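The Night Train to Borkberg Is Worth Staying Up For

The sleeper leaves Barnent at 8 on a Wednesday evening, and by then the platform already feels like a party. People have brought soup in flasks, card games, a cello in one case that I saw. I had a lower bunk, a paper bag of plum cakes and no plan to sleep at all.

Night trains are coming back, and I couldn't be happier about it. For years this line ran 4 cars and was half forgotten. Now there are seven, and you have to book early in September if you want a window. The cabins are small and the blankets scratch a bit, but you lie there with your forehead near the glass and whole towns slide by with their kitchen lights on!

The best stretch comes after Skorley, where the track climbs beside the river and the train slows down to walking speed. I stood in the corridor for most of it, in my socks, along with half the car.
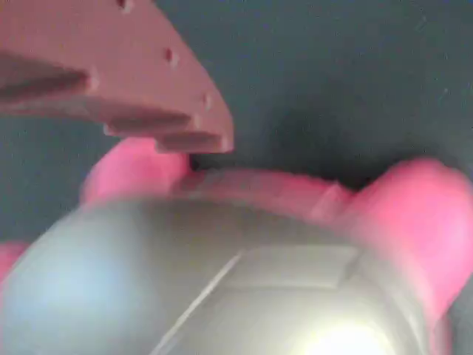
A passenger in the next bunk told me that she always takes the slow service, even when the fast one is cheaper, and that the trick is to eat before boarding and save the dining car for breakfast. She was right about breakfast. The eggs come in a tiny pan, the coffee is strong, and the hills outside are just turning blue.

Borkberg itself is a fine place to step down into at seven in the morning. The bakery across from the station opens early, and the old baths are a short walk uphill (go straight there, bags and all). I stayed two nights and spent most of the second afternoon looking up where else I could get to lying down.

Bunks on the Barnent line go on sale at the station window and by phone. Ask for the river side, which is the left going out.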